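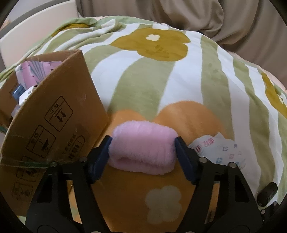 Volume 5, No. 111

About Cledance

Cledance is an independent testing and teaching institute in Jastanby. We study one practical question: which household and shop-floor chores can a machine do today, to a standard that the person who now does the chore would accept? We publish our findings for housing providers, laundries, small manufacturers, care homes and the general public.

We do not build robots and we do not sell them. Our income comes from course fees, from paid evaluations and from subscriptions to this bulletin. Companies that submit a machine for evaluation pay the same fee whatever the result, and they see the report when everyone else does.

What We Mean by a Chore

A chore, for our purposes, has a starting state, an end state and somebody who will notice if it is done badly. Folding a towel is a chore. Moving a towel from one table to another is a part of one, and we report it that way. Many public demonstrations show parts, and readers often take them for the whole. Much of our early work consisted of writing down the difference.

The Cledance Chore Register now lists 167 entries. Household entries include making a bed, emptying a dishwasher, packing and unpacking boxes, sorting laundry, and putting away groceries. Shop-floor entries include loading parts into a fixture, sweeping up chips, bagging finished goods and breaking down cartons. Each entry carries a written description, a list of permitted tools, a time allowance and the conditions under which the attempt will be stopped.

An entry is graded as one of the following:

Routine. A machine on the market completes the chore without help in an ordinary room or shop.
Supervised. A machine completes the chore with a person nearby who steps in from time to time.
Partial. A machine completes some stages, and a person must do the rest.
Open. We have found no machine that completes enough of the chore to be useful.

Floor cleaning is graded Routine on the household side, with a note about cords and rugs. Repetitive loading of rigid parts is graded Routine on the shop-floor side where the parts arrive in the same position each time. Most entries involving cloth, bags or mixed boxes are graded Partial or Open.

Why Soft Goods Receive So Much of Our Time

Visitors are sometimes surprised that an institute concerned with automation spends much of its week on blankets, wrappers and bedding. Metal parts keep their shape when gripped. A fluffy roll such as the pink one between the two pads of the hand-held gripper at the top of this page gives under pressure, and a patterned bed cover beneath it gives as well. Fabric resting on fabric is among the hardest arrangements in the Register. The machine must judge where one article ends and the next begins, and it must lift the first without dragging the second.

Open cartons bring a different difficulty. Packaged goods lean on one another, cover one another's edges and shift when one is removed. A person reaches in and adjusts by feel. Grippers with two flat contact surfaces can do a good deal of this work when a person guides them, and that tells us the shape of the hand is seldom the main obstacle. The harder matter is deciding where to place it, how firmly to close it and what to do when the article slips.

The same lesson holds on the shop floor. A machine that loads castings all day may fail at the end of the line, where finished goods go into thin plastic bags. Several owners have told us they bought equipment for the first task in the belief that the second would follow. Our reports now treat the two separately.

How We Evaluate

Every evaluation takes place in one of two settings. The Trerkus House is a furnished residence with bedrooms, a kitchen, a laundry area and a great many ordinary belongings. The Grecu Shop is a working light-assembly space, leased from its former owners and still fitted with their benches. We do not remove difficult objects from either setting before a test – patterned covers, half-open boxes and hanging curtains are what homes contain.

A machine is allowed up to 99 attempts at a single chore. Starting positions are changed between attempts by staff who have no part in the scoring. The manufacturer may send an operator, who may answer questions but may not touch the machine once an attempt has begun, unless safety requires it. Every intervention is logged and printed in the report.

We also record what the machine leaves behind. A bed that is made while the pillows lie on the floor has been scored as incomplete, as has a carton that was emptied with torn packaging. Manufacturers have objected to this rule on occasion. It remains in force.

Speed is reported and is not part of the grade. A household may be content with a machine that takes all afternoon over the laundry, while a shop with an evening pickup may not, and we leave that judgment to the reader.

Our Position on the Larger Question

The institute is often asked when machines will be able to do all the housework. We do not offer a date. Grades in the Register have moved in both directions. One kitchen entry was raised to Supervised and then returned to Partial after a second series of tests with different dishes. A grade reflects what was observed with particular equipment in particular rooms, and it should be read in that way.

We do hold that progress on handling is real. Guided grippers, better sensing and larger collections of recorded handwork have brought chores into the Partial grade that were Open when the Register began. We hold equally that a Partial grade is of limited value to a person who lives alone and cannot complete the remaining stages. Reports on household chores therefore include a section on what is left for the resident to do.

Teaching and Public Programs

Cledance offers short courses for facility managers, shop supervisors and care staff who must decide whether to purchase or lease equipment. Participants write a chore description from their own workplace and carry it through our evaluation form. Some conclude that a rearranged shelf or a better cart would serve them sooner than a machine would, and instructors are expected to say so where it is the case.

The Trerkus House is open to the public on Saturday mornings. Visitors may try the hand-held tools, under instruction, on the household articles kept there for that purpose. Children are welcome with an adult. The Grecu Shop is open by appointment only, and closed shoes are required.

Governance and Staff

The institute is directed by Khadija Bennani, who trained as an industrial engineer and managed a commercial laundry before her appointment. She is responsible for the Register and signs every change of grade. Evaluators may not hold shares in any firm whose equipment they test, and former employees of such firms are excluded from those evaluations.

Proposals for new Register entries are accepted from anyone and are reviewed each November. A proposal should describe the chore in plain words, state who does it now and explain how that person can tell when it has been done properly. Forms are available at the front desk of the Trerkus House and from the Cledance office in Jastanby.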